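Pisuleo Home Notes
Tables, boards and leads: working at home on a table you want to keep

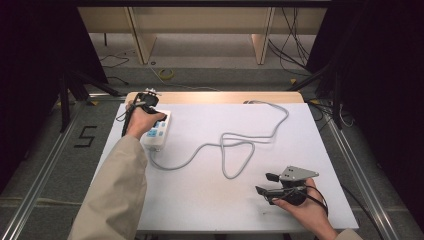
White board on a wooden tabletop, with a long grey lead looped across it.

Most of us don't have a workshop. We have one decent table, and it has to take meals, paperwork, repairs, and anything else that needs two hands and good light. A loose board on top takes the wear. The tips below cover choosing one, stopping it sliding, cleaning it, and dealing with the leads that end up all over it.

Choosing a board

Any flat, rigid sheet will do. An old shelf, a cupboard door with the hinges off or an offcut from a timber yard are all fine. Check it for flatness by laying it on the table and pressing each corner in turn. If it rocks, try it the other way up. If it rocks both ways it is twisted, and you will be chasing pencils off it for years.

Leave a strip of table showing at the back if you can. It gives you somewhere to put a cup that isn't on the work, and you can get your fingers under the board to lift it. Mine is 149 cm long on a table slightly longer than that, so there is a bit spare at each end as well.

At the front, bring the board up to the table edge or let it overhang by a finger's width. Set back from the edge, it makes a step that your wrists rest on, and after an hour you will feel it.

White or dark?

White, for most jobs. A dropped screw shows up straight away and so does a crumb of solder or a bit of thread. You also get more light back on the underside of whatever you are holding. The drawback is that white shows every mark, and a matte white surface holds on to grey smudges more than a shiny one does. Shiny white is worse in the evening, though, when a lamp overhead reflects straight into your eyes.

If you mostly sort white or clear things, such as buttons or nylon fixings, keep a sheet of dark card to put down on top.

Stopping it sliding

Put something grippy between board and table. Rubbery shelf liner cut into four squares works well, one at each corner, with a fifth in the middle for a long board. Don't use the cheap foam kind on a varnished table and leave it there all summer. Arvo Laaksonen wrote in to say that his left a waffle pattern in the finish which had to be sanded out. Felt protects the wood but slides, so it only suits a heavy board.

Before you put the board down, wipe the table and the underside of the board with a dry cloth. Grit caught between the two does more damage than anything you are likely to do on top.

Clamps are worth it only if you are sawing or planing. Put a scrap of wood under each jaw.

Grey smudges

These come from hands, rubber, pencil, and metal things being dragged about. In order of what to try first:

Damp cloth with a drop of washing-up liquid, then a dry cloth.
A clean white pencil rubber, for pencil and for the marks left by black plastic or rubber feet.
Bicarbonate of soda made into a paste with a little water. Rub lightly, rinse, dry.
Melamine sponge. Use this last and gently. It is a very fine abrasive and will polish a matte surface into shiny patches.

Keep bleach off it. It does nothing for metal marks and can turn some white coatings yellow. If your board is painted, test whatever you use on the underside first.

Don't scrub just the mark. Go over a wider area with a lighter hand, or you will swap a grey patch for a clean one that stands out as much.

Jouko Vainio has given up on cleaning and turns his board over each June. He gets two seasons out of it that way and then repaints both faces.

Leads on the worktop

A long lead is a nuisance on a table. It rolls under your wrist, pulls small parts along with it and catches on sleeves. If the thing you are using has a lead longer than the job needs, spend a minute on it before you begin.

Take it off the back. A lead that leaves over the far edge is out of the way of your lap, your knees and the chair. Leads that drop off the front get pulled by anyone standing up.

Put the slack at the socket end. Draw through as much as you need to move freely, plus a hand's length, and leave the rest behind the table or on the floor by the wall. Slack in the middle of the board turns into loops, and loops cross over each other and become knots.

Hold it at the back edge. A bulldog clip on the edge of the board with the lead passed through its wire handle is enough. A lump of reusable tack will do for thin cable. Don't clamp the jaws of a clip on the lead itself.

Mind the edge. Where a cable bends over a sharp corner it rubs every time you move. Run a bit of sandpaper along the board's back edge to take the corner off, or stick a short length of split hosepipe over it.

Give thick and thin leads different sides. Thin black cable is easy to lose against a dark tool, and it is usually the one that gets snagged. Veikko Turunen puts a turn of white tape on his every forearm's length, and I have copied him.

Coiling without kinks

Don't wrap a lead round your elbow. It puts a twist in at each turn, and next time the lead comes out in a spiral that won't lie flat.

Hold the end in one hand. Make a loop with the other, rolling the cable a little between finger and thumb so that the loop hangs flat. Make the next loop by turning your hand the opposite way, so the lead passes underneath. Carry on, over and under, to the end. It feels awkward for the first few goes and then your hands get used to it.

A lead that already has a wave in it can usually be persuaded. Unplug it, lay it out straight along the floor in a warm room and leave it overnight. Hooking the plug over a door handle so that it hangs down also works for shorter ones. Never use a hairdryer on mains cable.

Tie coils with a strip of hook-and-loop tape or a bit of soft string. Rubber bands perish and stick to the outer sheath. Wire bag ties are too sharp.

Things with buttons

Control boxes, remote switches and handsets should lie flat, buttons up, with the lead leaving towards you or to one side, and preferably where you won't lean on them. Put one down before you need both hands for something else. If it slides, a dab of tack underneath is enough to hold it.

To clean between small buttons, unplug first, then use a dry, soft paintbrush. A cotton bud barely dampened with water will lift finger marks. Don't spray anything at it directly.

Sleeves

Loose cuffs catch on levers, knock over pots of screws and wipe glue across a clean board. Roll them to below the elbow, or put an elastic armband over the top if it's a cold room. For anything that spins, roll them up properly or change your top – this one isn't a matter of neatness.

Pale sleeves pick up every smudge from the board, so wipe it before you start as well as after.

Putting the board away

Stand it on its long edge behind a sofa or wardrobe, with a folded towel underneath. Stood on the short edge and leant at an angle, it will bow within a few months. If it has to lean, get it as near upright as you can and swap the face that points outwards now and again.

Niilo Manninen has his on two coat hooks fixed into the end of a bookcase, with a hole drilled through each top corner of the board. If you do this, keep the holes well in from the edge and put a washer behind each hook.

From readers

"I use a bath towel under mine and it doesn't move at all. It does make the board springy if you want to write on it." – V. Turunen

"Could you say something about burn marks from a soldering iron? Mine is painted white and has three." – J. Vainio

Scrape off the loose paint, sand lightly, fill if it's deep and touch in with the same paint. After that, keep a ceramic tile under the iron. A plain bathroom one is fine.

Next page: drawer dividers from cereal boxes, and what to do about a drawer that sticks.

Oksana Stelmakh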